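Packers wanted, grocery bags, Sorneck (paid, part time)

Posted 10 August 2015

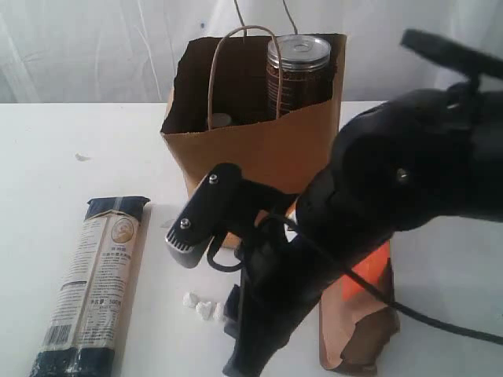 Gutia packs and hands out grocery bags from the Sorneck shop. Dry goods mostly. Pasta, canisters, tins, jars, packets. Paper bags with twisted handles, so no overloading, the handles go first. We need more hands, start as soon as you can.

The job:
- open bags, square up the bottom, heavy stuff in first
- canisters and tins standing up, lids up, never on their side
- long packets of noodles and pasta go in last, upright down the side. If it doesnt fit dont force it, ask for the tall bag
- check the item against the slip before it goes in, a lot of our packets are labeled in Chinese. You don't have to read Chinese but you do have to match the label to the slip carefully
- torn bag = new bag. We have plenty
- wipe tables down between orders, white tops show everything

Busy days run to 100 bags. Slow days 40. You'll be on your feet most of it, there are stools but not many.

Hours: mornings, four days a week, you pick which four if we can make it work. Saturdays pay extra. Shifts start 7:30 sharp, the Flirkadholm order has to be on the van by noon and it will not wait.

Pay: $15 an hour, paid every other Friday. Plus a bag of groceries a week if you want one.

You should be ok lifting a full case of cans, ok with repetitive work, and on time. Experience nice but not needed, we train you in one morning. Must be 18 or over. Closed toe shoes, hair tied back, no perfume please (it gets in the tea).

Contract runs thru the end of May, good chance of longer. We took over the Aidoo orders this summer and it's been 600 bags a week some weeks, so there is work.

To apply: come by the side door any weekday before 2, or leave a note at the counter with your name, phone, and the days you can do. No resume needed. Please dont call the shop line, it's for orders and we can't keep picking up.

If you applied in May and didn't hear back, sorry, please apply again, we lost the sheet.

Side door is the green one, ring twice.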